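Home Reading notes Writing Lists Contact

How to write the synopsis of your fantasy novel

Many people who finish a novel are afraid of the synopsis more than of the novel. I was one of them. My first synopsis had 3000 words and it stopped before the ending, so it failed in two ways at the same time. In this page I explain the method which I use now. I write mostly fantasy for teenagers and my examples come from there, but I think it can work for a crime story or a romance also.

First, a difference which I did not know when I started. The blurb is the text on the back of the book. It is made for the reader, and it keeps the secret. The synopsis is made for an agent or an editor, and it tells everything: who dies, who lied, who is the father, and what happens on the last page. If your synopsis ends with a question ("Will she find the way home?"), then you have written a blurb.

Before you start

Look at the submission page of the agent. Some of them want one page, some want two, some give a number of words. If there is no number, I write up to 1000 words, and I also prepare a shorter version of one page. Keep both in the same folder as your manuscript. You will be asked for one of them on an evening when you don't have time to make it.

You need:
- the finished manuscript (a synopsis of a half book is a plan, and it is a different work)
- a notebook or an empty document
- two hours without the phone

Step 1. Write one sentence for each chapter

Go through the manuscript from the beginning and write one sentence for each chapter. Only one. The sentence must say what changes. "Jisora and her brother talk about the war" is not enough, because after the talk everything could be the same as before. "Jisora learns that her brother has signed the papers for the war" is good.

If you can't find any change in a chapter, put a small cross beside it and continue. Don't repair the chapter now. I did that in my first try and I lost the whole of June with chapter nine.

Step 2. Choose the line

Now you have a list. Read it aloud. You will hear that one line goes from the first chapter to the last, and other lines come in and go out. The first one is the line of your synopsis. Usually it is what the main character wants, and what stands in the way.

In my novel the main line is this: Jisora is a girl of sixteen who drowns in the river at Fustetdale, and she wakes as a servant in the house of Gakard, who keeps the dead and lends them to the living for work. She wants to be given back. Everything that touches this wish stays in. The cook, the lame horse, the feast with the glass birds and the story of the two cousins go out. I love the glass birds very much. They are not in the synopsis.

Step 3. Give names to few people

A person who reads many synopses in one day can't remember nine names. I use at most four, and one of these is often the place. All the others I call by their role: her mother, the ferryman, a guard. Write the name in capital letters the first time, with the age if it is a young character, and after that in the normal way.

My four are Jisora, Gakard, Özkan and Fustetdale. Özkan is the boy who comes to hire a dead servant and chooses her. In the novel he has a family with seven persons in it. In the synopsis he has "a family in debt".

One more thing about names. If your world has invented words, use one or two and explain each with three or four plain words the first time. An agent does not need the name of the moon.

Step 4. Write it in the present tense and the third person

This is the custom, even when your novel is in the first person and the past. "Jisora steals the key" and not "I stole the key". At the beginning it feels cold. After one page you don't notice it.

Keep the order in which the reader meets the events. If your novel has two times, you can write "In the past" and "In the present" at the start of the paragraph. Nothing more complicated than this is needed.

Step 5. Join the sentences with a cause

This is the most important step, and for me it was the most difficult. Take your sentences and put them together, and between them look for "so", "but" and "therefore". If you find only "then", the story looks like a list of shopping.

Before:

Jisora goes to the house of Özkan. Then she finds the book of debts. Then Gakard comes to the house. Then she runs away.

After:

In the house of Özkan, Jisora finds the book of debts and sees that her own mother has sold her. She tears out the page, but each page is tied to Gakard, so he feels the tear and comes to the house the same night. Özkan must choose between her and his family, and he opens the back door for her.

The second one is longer, but the reader knows why each thing happens. It is better to have six events which are joined than twelve which are not.

Step 6. Put in the feeling, but only at the turns

A synopsis without any feeling is very dry, and one with too much feeling looks like an advertisement. My rule is that I write the feeling of the main character at each big turn – in my case there are four – and nowhere else. A short phrase is enough: "ashamed, she goes back", "for the first time she does not want to wake".

Don't praise the book. Words like thrilling, moving or unforgettable must come from other people.

Step 7. Tell the ending completely

Write who wins and what it costs. If there is a surprise, say what it is. If you plan a second book, still show that the first one has an end. I finish with the last choice of Jisora and one sentence about where she is afterward.

Step 8. Cut

My last draft before cutting had 1086 words and I wanted 1000. It doesn't sound like a lot, but it took me from breakfast until the afternoon. These I cut first:

- adjectives before the names ("the brave, lonely Jisora")
- "begins to", "tries to", "decides to", when the person simply does it
- weather
- everything in brackets
- the sentence which explains the theme

My friend Darnell Obi reads my synopses, and he has never read the novels. I ask him to tell me the story back the next day. On a Tuesday he told me back that the ferryman was the father of Jisora. He isn't, but I had written "her father's old ferryman" and then "the old man" three lines later. I changed both. Find a reader like this, who does not know your book and who is not polite.

Common mistakes

Dialog. Leave it out. One short line can stay if the whole plot turns on it, for example the words of a curse.

Chapter numbers. They say nothing to somebody who has no book in the hand.

Starting with the history of the world. Start with the person and her problem. If the war of the old kings is important, it can come in half a sentence later.

Changing the names. If she is Jisora in the first paragraph, she should not be "the river girl" in the second one.
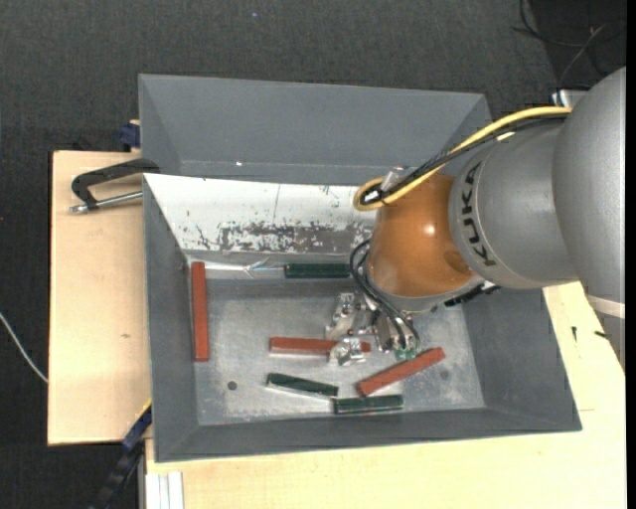 For practice, before you touch your own book, write single sentences in the synopsis style until they come easily. Each one needs somebody or something that acts, a verb in the present tense, and the thing it acts on. It does not have to be fantasy. "A robot arm reaches into a large gray metal bin" is a correct synopsis sentence: it has the one who acts, the action and the place. The orange-brown joint and the letters KUKA on the gray part belong to the novel, where you have room for them. Write ten of these, then go back to your chapter list and do the same with the sentences that have a cross beside them.

Contact | © Reading notes, all texts by the author | Back to top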